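Print this page | E-mail this thread to a friend

Rundwood Shared Workshop Forum – Builds in progress – Hand-held grippers, second pair

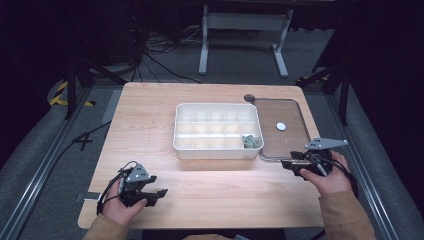 vaida_l wrote:
Evening all, and sorry for the long post, I've been saving it up. The second pair of grippers is finally together and I've had a happy couple of evenings sorting small bits with them, one in each hand, to see what the jaws can manage before we bolt anything to Heino's arm. I'm using the white divided tray as the place to pick from and the brown wood-grain one beside it as the place to put down, and the little round white disc is my nemesis. It's so flat that the jaws want to skate over the top of it, and the metal rim of the tray gets in the way if I come in low. Soft things are a joy by comparison. What I'd love to know is whether to change the fingertips or change the tray. Ivars, you had opinions in July, I seem to remember!

ivars_vanags wrote:
I did and I still have them :) Change the fingertips. Print a pair with a thin lip, like a fingernail, and glue a scrap of rubber behind it. Swapping the tray only makes the job easier on the bench, and then you get the arm out on a normal table and you're back where you started.

Sprogis_H wrote:
Lovely to see these getting some use. I'm going to disagree with Ivars though, in a friendly way. I printed lips like that for my first set and snapped 5 of them in one afternoon, and I was being careful (for me). Put a bit of thin foam in the bottom of the brown tray, let the jaws press down into it, and flat things come up nicely.

ivars_vanags wrote:
You printed them standing up, Heino. Lay them on their side and they'll bend before they go.

Sprogis_H wrote:
Possibly. I was also in a hurry.

sarmite wrote:
Can I put in a word about the cables? The one trailing from the right-hand gripper looks to me as though it hangs down past your hand, Vaida, and mine used to tug at my wrist whenever I reached across. A loose loop of tape at the elbow cured it. No view on the fingertips, except that I'd try the foam first as it costs pennies and we've a whole sheet of it on the shelf by the Jaunzems drill.

Rimantas S wrote:
Foam for now, lips later, I'd say. Has anyone got a drawing for the top plates? I'd like to start on a pair myself.

vaida_l wrote:
Thank you, all of you. I'll cut some foam tomorrow and ask Ivars nicely for a set of lips as well – on their side! Rimantas, I'll dig out the drawing, but check the hole spacing before you cut, I've changed it since.

Contact the moderators | © Rundwood Shared Workshop | Back to top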